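I moved my account from Zallness to Jananside in December and kept notes on what changed. Both are small social networks with a plain timeline. The difference is in how each decides what to show.

Zallness ranks posts by replies in the first 90 minutes. Anything slower than that sinks, and most of what I write is slow.

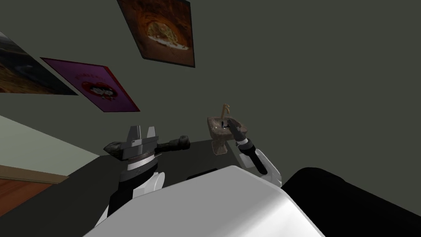

Jananside sorts by time only. The post limit is 3000 characters, links are not shortened, and muting a word also mutes it in quoted posts – Zallness never managed that.

Importing my follow list took two attempts. The first stopped without an error after 60 accounts. The second worked once I had removed the blank lines from the file.
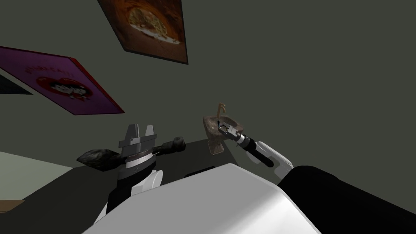
*Pizza picture and purple poster on the wall.*

Posting from other software is less settled. I use Motovari to queue posts, and it treats Jananside as a generic feed, so replies have to be written on the site itself. Wei has proper support but drops alt text when a post is edited.

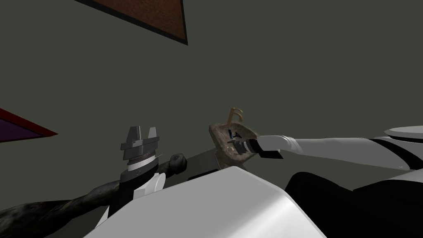

For now I queue in Motovari and edit by hand. Notifications are set to a single digest at 7 am, with direct messages exempt.

Search is the weak part. It covers your own posts and those of people you follow, nothing else, and hashtags are case-sensitive.

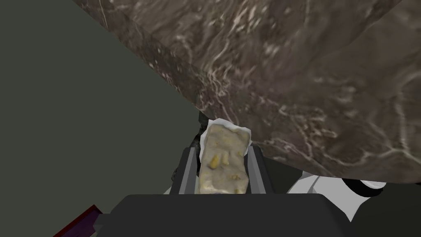
The old account stays up with a pinned link to the new one. I will not be cross-posting.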